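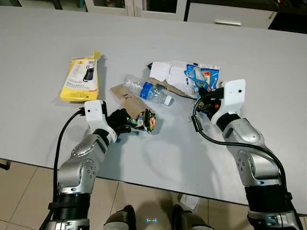
## 4. Setting up a chronology

This section covers creating a chronology in Dusach, loading the source documents and preparing the first entries for review. It assumes that Dusach has been installed as described in section 2 and that user accounts exist (section 3).

The worked material throughout is the Saltell transition set, which is supplied with the software. It holds 956 records on the end of single-party rule in Saltell, from the first dock strikes to the sitting of the elected assembly. The set can be deleted once you have finished with this section. Deleting it does not affect your own chronologies.

### 4.1 Before you start

You need:

- an account with Editor or Administrator rights
- the source documents in PDF, plain text or TIFF
- a source list in CSV, using the column names in table 4-A
- a decision on which calendar the chronology will use

> **Caution:** The calendar cannot be changed after the first entry has been saved. If your sources use more than one calendar, choose the one in which most official documents were issued and record the others in the *Date as given* field.

### 4.2 Creating the chronology

1. Sign in and open **Collections**.
2. Select **New**, then **Chronology**.
3. Type a title. Titles may contain up to 100 characters, including spaces.
4. Under **Calendar**, select the main calendar.
5. Under **Finest date unit**, select *Day*, *Month* or *Year*. The Saltell set uses *Day*.
6. Under **Place names**, choose whether names are shown as they stood at the time of the event or as they stand now.
7. Select **Create**. The chronology opens with an empty period bar across the top.

> **Note:** The setting in step 6 affects display only. Both forms of the name are stored, and both can be searched. In the Saltell set the northern district appears as Bromton in every entry, although it was governed under a number and had no official name until the second provisional government.

### 4.3 Defining periods

Periods group entries on the bar and in printed output. They may overlap. An entry can belong to more than one period.

1. Select **Periods** and then **Add**.
2. Give the period a short name. Avoid names that describe an outcome ("Victory", "Collapse"), as these appear on every page of the printed chronology, including pages where the entries do not support them.
3. Set the start. If the start is disputed, tick **Open start** and enter the earliest date you are willing to defend.
4. Set the end in the same way.
5. Choose a shading pattern. Colour is available on screen but is dropped in the standard print layout.
6. Select **Save**.

Repeat for each period. The Saltell set has the following:

| Code | Period | Start | End |
|---|---|---|---|
| P1 | Emergency rule | Open | Fixed |
| P2 | Strikes and demonstrations | Fixed | Open |
| P3 | First provisional government | Fixed | Fixed |
| P4 | Second provisional government | Fixed | Fixed |
| P5 | Assembly elections | Fixed | Fixed |

P1 and P2 overlap by several weeks. The emergency decree was still formally in force when the dock strikes reached Bromton, and it was withdrawn only after the governor had left office.

### 4.4 Loading the sources

Sources must be loaded before entries are made. An entry without a source can be saved as a draft, but it cannot be sent for review.

1. Open **Sources** and select **Import**.
2. Choose the CSV source list. Dusach checks the column names and reports any that it does not recognise.
3. Correct the list if necessary and repeat step 2.
4. Choose the folder containing the documents.
5. Select **Match**. Each line in the list is paired with a file by its *ref* value.
6. Check the **Unmatched** tab. Files listed there will not be loaded.
7. Select **Load**.

**Table 4-A. Columns in the source list**

| Column | Required | Content |
|---|---|---|
| ref | Yes | Unique reference. Letters, digits and hyphens only |
| type | Yes | decree, minutes, newspaper, leaflet, broadcast, interview, letter |
| issued_by | No | Body or person issuing the document |
| date_given | Yes | The date exactly as it appears, or *none* |
| language | Yes | Two-letter language code |
| access | Yes | open, restricted, closed |
| holder | No | Archive or person holding the original |

A single import may contain up to 3,000 lines. Longer lists should be split, keeping each *ref* value in one file only.

> **Caution:** Set *access* to *closed* for any interview where consent has not been confirmed in writing. The default for interviews is *restricted*, and restricted sources can be read by every signed-in user, including guests with read-only accounts.

> **Note:** Leaflets rarely carry a date or the name of the issuing body. Enter *none* for the date and leave *issued_by* empty. Do not enter the date on which the leaflet was collected. There is a separate field for this on the source page.

### 4.5 Making an entry

1. Open the chronology and select **New entry**.
2. Enter the date. For a range, select **Range** and enter both ends.
3. Set **Date confidence** to *Stated*, *Inferred* or *Disputed*.
4. Type a heading in the past tense. State who acted and what they did.
5. Type the body text.
6. Select **Attach source** and choose at least one source. For each source, enter the page, column or time mark.
7. Tick the periods to which the entry belongs.
8. Select **Save draft**.

A date marked *Inferred* requires a note stating how it was arrived at. The note is printed below the entry in small type.

A date marked *Disputed* requires 2 sources that disagree. If the sources share an origin, for example when a newspaper has reprinted a government notice, Dusach does not detect this. The editor must check.

**Example heading, not accepted by reviewers:** *Historic day for the people of Bromton*

**Example heading, accepted:** *Bromton district council voted to recognise the provisional government*

### 4.6 Recording crowd sizes, votes and casualties

Numbers of this kind are held in claim fields and should not be typed into the body text. A claim field stores the number together with the source that gives it, so that conflicting numbers can be shown side by side.

1. In the entry, select **Add claim**.
2. Choose the claim type.
3. Enter the number as the source gives it. If the source uses words such as "thousands" or "a large crowd", enter the words and leave the number box empty.
4. Attach the source.
5. Repeat for every source that gives a different value.

> **Caution:** Do not average claims. Dusach has no function for this, and averages entered by hand are removed at review.

For votes, enter the result declared on the day and the certified result as separate claims. Where a result was annulled, keep both and tick **Annulled** on the claim, leaving the entry itself unchanged.

### 4.7 Sending entries for review

1. Open **Drafts** and tick the entries to be sent.
2. Select **Check**. Entries that fail are marked with an error code (table 4-B).
3. Correct the errors.
4. Select **Send**. The entries are locked until the reviewer returns them.

**Table 4-B. Error codes**

| Code | Meaning | Action |
|---|---|---|
| E01 | No source attached | Attach a source or leave as draft |
| E02 | Date falls outside all ticked periods | Correct the date or the periods |
| E03 | Inferred date without a note | Add the note |
| E04 | Disputed date with one source | Attach a further source or change the confidence |
| E05 | Closed source quoted in body text | Remove the quotation |
| E06 | Place name not in the place list | Add the name or choose an existing one |

E02 also appears when a period with an open end has been closed after the entry was made. Reopen the entry, untick the period and save again.

> **Note:** A reviewer cannot approve their own entries. In a project with one editor, an Administrator must act as reviewer.

### 4.8 Printing a proof

1. Open the chronology and select **Output**, then **Proof**.
2. Select the periods to include.
3. Choose **Mousavi** (two columns, sources at the foot of the page) or **Plain** (one column, sources at the end).
4. Tick **Include drafts** if required. Drafts are printed with a rule down the left margin.
5. Select **Make PDF**.

Closed sources are printed by reference only. Their titles and holders are left out of both layouts. Restricted sources are printed in full unless **Public copy** is ticked.

The place list and period descriptions in the Saltell set were prepared by Faustino Cuevas and revised in May. Corrections to them should be entered through **Help > Report a record**, quoting the record number and the source relied on.

Merging two chronologies is covered in section 5.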